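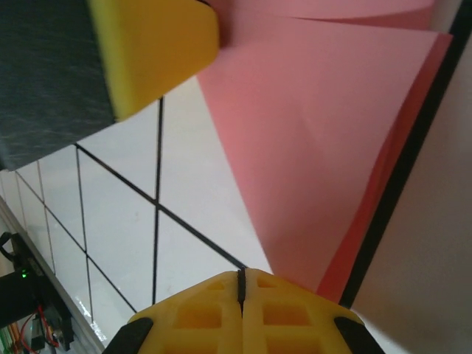
Grout cleaning on tiled benchtop, what are you using??

mallee_kate
Moved into the Winddale place in September, whole kitchen bench is white tile with thin black grout. Looks great til you cook on it. Smudges show up 5 mins after wiping. Sponge does the tile fine but the lines stay greasy. Ideas pls, not ripping it out

tradie_at_large
Old toothbrush, bicarb, bit of water. Leave it ten mins. Done

Ploltton_pete
Bicarb will dull black grout. Did mine and it went grey in patches. Dish soap + warm water only, then dry it off straight away

tradie_at_large
Never had that in 19 years mate. You didnt rinse

Ploltton_pete
Rinsed it twice

suds4days
Brelen do a grout pen, black, was $19 at Martens. Covers the patchy bits. Doesn't fix greasy tho, clean first or it peels

mallee_kate
Ok so pen after. What about the scourer side on the glaze? Mum says never

suds4days
Mum's right. Soft side only. Fine scratches hold muck

oldmate_934
Disagree, green scourer on mine every night, still shiny. Depends on the tile. Test a corner

mallee_kate
Its a rental so no testing corners lol. Dish soap Monday and see how I go. Also anyone sealed theirs? Quoted $149 for one bench seems heaps

tradie_at_large
Do it yourself, bottle of sealer and a rag. And rental?? make the landlord pay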